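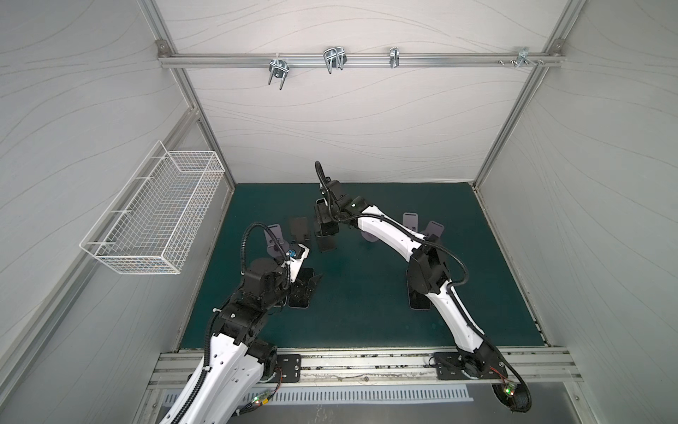 Figure 1. Metal hooks and clips on a horizontal rail, with two robot arms over a dark teal mat.

Store Closings and Shopper Loyalty After the Draldale Merger
Retail Management, Final Project Report
May 29, 2025

1. Background

Draldale bought the Hodton department store chain in September. Both chains sold clothing and housewares, and in two towns their stores stood in the same mall. The new owner closed five Hodton locations and put the Draldale name on the others. Our project asked whether former Hodton customers moved to Draldale or went somewhere else.

2. Method

We used a paper survey and an online form with the same questions. Both were open to adults who had shopped at Hodton in the year before the sale. We received 621 usable responses. Forms with no answer to the main question — where do you shop now — were left out.

3. Results

Of those who answered, 43 percent said they now shop mostly at Draldale. The next most common answer was Sakine, a discount chain with lower prices on housewares. Online stores came third. Shoppers who had held a Hodton store card were more likely to stay, even though the card's points did not carry over.

The most common complaint was the loss of the Stasiv house brand, which Draldale dropped. Many people wrote that the sizes fit them and the replacement line did not.

4. Limits

Our sample leaned toward older shoppers. We also had no sales data from either company, so the results show what people reported and cannot be checked against receipts.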